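Search Search for: Type and hit enter

Two Grippers, One Pine Table

Back room, Wokville. Coffee gone by nine. Zihan Tan has 2 grippers to get through before the arm goes back in October, and she's already swapped the first one twice.

The cheap one is the Trudura. $620, plain parallel jaws, bolts on with four screws and a bad attitude. The other is from Kilturley and costs $3,519, which buys you force feedback and a manual that somebody proofread. Same arm for both. Same controller, same speeds, same household junk.

The junk matters. Tan spent years on a line where every part came in a tray, facing the right way. Homes don't do trays. So her test list is stuff like eyeglasses, a tissue box, a basket with a handle, a big water bottle. Clear plastic, thin wire, soft paper.
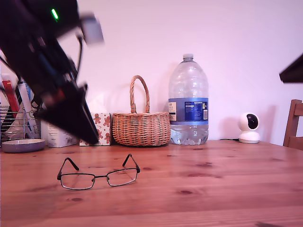

Glasses are the one she dreads. Thin frames, hardly anything to see from overhead, and too much squeeze means a trip to the optician. The Trudura has no idea how hard its closing. You set a number and hope. With the Kilturley you set a limit and it backs off, mostly.

Bottles go the other way. Cheap jaws, big dumb grip, fine. The expensive one kept getting cautious and quitting halfway thru the lift.

Her verdict so far, 700 grasps in? Buy the Trudura for boxes and bottles, rent the other. "I'd put the difference into a better wrist camera," she says, already reaching for the hex key.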